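Living With a Marble Floor
Speaker notes, home care evening, 16 Apr 2019

Slides are only there to give people something to look at. Don't read them out. Water on the lectern, sample tiles in the blue crate, pass them round early because they take forever to get to the back row.

START

Hi everybody, thanks for coming out. Wait for the door to stop banging.

So I'm going to talk for a bit about marble floors, and mostly white ones, because that's what I have and that's what most of you wrote down on the sign-up sheet. I'm not a stone mason. I ran the front desk at Baudry for a long time, which sold stone and tile, and I took the phone calls. That's my whole qualification. If your floor went dull or got a ring on it, you called and you got me, and after enough of those calls you start hearing the same story over and over.

Then I bought a house with a marble floor in it and made half the same mistakes myself! (Pause here, people usually laugh, if they don't just go on.)

Show of hands: who has marble now? Who's thinking about it? Who came with somebody else? OK.

WHAT IT IS

Quick bit on the stone and then I'll leave the science alone. Marble is mostly calcite, same family as chalk and limestone. Pretty soft, for a stone. And it reacts with acid. Those two facts are behind nearly every phone call I ever took. It's soft so it scratches, and it reacts with acid so lemon juice and vinegar and wine and a lot of bathroom cleaners will eat a little bit of the surface.

Pass the tiles round now. The one with masking tape on the back is the one I ruined on purpose. Half a lemon, left upside down while I made coffee. Tilt it toward the ceiling lights and you'll find the circle.

That circle is called an etch, and it's different from a stain, and I'm going to be a pain about this because people spend real money treating one when they have the other. A stain is something that soaked in. It's usually darker than the stone. An etch is damage to the surface itself, usually lighter or duller, and you can scrub it until your arm falls off and it'll still be there. No cleaner takes out an etch. It has to be polished or honed.

Test at home: get down low, phone flashlight flat along the floor. If the mark shows up mainly as a change in shine, it's etched. If it looks the same from every angle, probably a stain.

POLISHED OR HONED

Polished is the mirror one. Honed is smoother and flatter looking, not much reflection. Dirk Stüber, who fitted my floor's replacement tiles in the hall, is very strongly in favor of honed for anyone with kids or a dog, and I've come around to it. On a polished floor every etch is a dull spot in a shiny field. On a honed floor the etch is a dull spot in a dull field. You can live with that.

Also honed is a bit less slippery. Only a bit! Wet marble is wet marble. Put a mat by the back door.

If you have polished and you hate it, it can be honed in place. It's a messy wet job, the machines are heavy, and you'll want to take the doors off. Get two quotes. Ask whether they include the edges, because the big machine doesn't reach the edges and somebody has to do those by hand, and guess which part gets left off the cheap quote.

LAYOUT AND JOINTS

People ask about layout more than anything, so slow down here.

The old showroom advice was always book-matched or perfectly lined up, everything the same size, veins all running one way. And it looks fantastic in a hotel lobby. At home I like it looser. Mixed sizes, joints that don't all line up, veins going whichever way they go. Your eye wanders around and doesn't get stuck on any one tile, and if one cracks later you can swap it and the new one isn't screaming at you from across the room.

The catch is that you have to dry lay it. Please, please dry lay it. Open every box, put the whole lot down on the floor with no adhesive, and walk around it for a day. Natural stone out of different boxes can be really different. You'll get one box that's nearly all white and another that looks like a thunderstorm. If the tiler works box by box you end up with a dark corner and a pale corner, and then the phone rings at Baudry and it's me and there is nothing I can do for you.

Buy extra. Buy extra from the same batch, and don't let anybody talk you into taking it back for the refund. Put the spares flat, somewhere dry, with a bit of cardboard between them. Write on the box which room. I have spares in my garage that I can't match to anything.

Grout: go thin and go close to the stone color. Thin joints disappear into the veining if the color's right. Bright white grout on a white floor looks great until the first winter. Pale gray is much kinder. And ask for unsanded grout in narrow joints, the sanded kind can scratch polished marble while they're wiping it off. I had a lady call about this, every tile had tiny swirls around the outside, and that was the grout going on.

DAILY CARE

Next slide. This is the part to write down.

The enemy is grit. Forget wine, forget lemons, the thing that takes the life out of a marble floor is the dirt that comes in on shoes. Every step grinds it in a tiny bit, and you get a dull path from the door to the kitchen and you don't notice until you move a rug.

So dry first, always. Dust mop, microfiber, the wide flat kind. I use a Fotell one, only because the head comes off without me touching it. Any soft one is fine. If you vacuum, turn the beater bar off, and look at the wheels. Hard little plastic wheels with a stone chip stuck in one will draw a line down your hallway like a pencil.

Then damp. Damp means wrung out until you're annoyed with it. Warm water and a few drops of a pH-neutral stone cleaner. I've used Hamamon for years and I'm not getting anything for saying so. Less than you think! Too much cleaner leaves a film, the film grabs dirt, you clean harder with more cleaner, and round you go. If your floor looks cloudy the first thing I'd try is mopping with plain water a few times, changing the bucket, and seeing what color the water comes out. 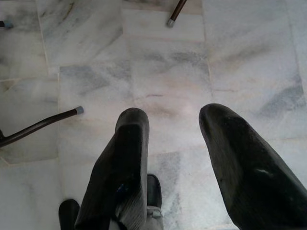

And then dry it. I know. Nobody wants to hear that one, but an old bath towel under your feet and shuffle across the room, it takes no time at all, and it stops the mineral spots if your water is hard like mine. My kids used to race on the towels. Good cleaning crew, terrible for the baseboards.

Things to keep away from it: vinegar, I don't care what you read. Lemon anything. Bleach. The scrubby side of the sponge. Those powder cleansers in the shaker can. Steam mops, where I go back and forth, but on old grout I'd skip it. And be careful with anything that says "stone safe" in big letters and then has a paragraph in tiny letters about marble.

SEALING

Lieselotte Görtz is going to do the sealing demo after the break so I'll only set it up for her.

Sealer slows stains down. It gives you time to get the paper towels. It does nothing for etching, because it sits in the stone and the acid is working on top of it. When folks told me "but it was sealed!" they were nearly always talking about an etch.

Water drop test: put a spoonful of water on the floor, leave it 15 minutes, wipe it up. If there's a darker patch where the water was, it's soaking in and it's time to seal. If not, leave it be. People over-seal like crazy. You get a sticky haze that has to be stripped off, and that's a bad weekend.

Try any sealer somewhere hidden first. Inside a closet is good. Look at it the next morning, in daylight.

Don't do her demo for her. (I did in March. She was nice about it.)

STAINS, FAST VERSION

Blot, don't wipe. Wiping just makes a small problem wide.

Oil, so butter, salad dressing, hair stuff: a poultice. Baking soda and water, like thick peanut butter. Spread it on, cover with plastic wrap, tape the edges with painter's tape, leave it a day. Take the plastic off and let it dry all the way before you lift it. You may have to do it again. I had an olive oil spot that took me most of a month — I'd given up and put a plant on it by then.

Rust is the mean one. Metal plant stands, the feet on a washing machine, a can of shaving cream on the bathroom floor. The usual rust removers are acid, so now you've got an etch as well. Call someone. I used Brever for mine and they were fine, slow to call back.

Felt pads on every chair. Check them when you change the clocks, because a felt pad full of grit is sandpaper with a nice name.

WRAP UP

If they're running behind, skip to here.

A marble floor is going to get marks. The ones in old houses and churches are covered in them and people travel to look at those. Decide early how much you mind. If you mind a lot, get porcelain, there's some lovely stuff out there now and I won't be offended.

Questions. Likely ones:

Radiant heat under marble, yes, it's great, bring it up slowly the first time and ask the installer about the adhesive.

Shower floors, yes but small tiles, and squeegee it.

Can I polish out an etch myself, a small one, maybe, with polishing powder and a damp cloth. Not on a honed floor, you'll make a shiny spot.

Cost of refinishing, don't give a number, last time somebody held me to it.

Get the taped tile back before the break.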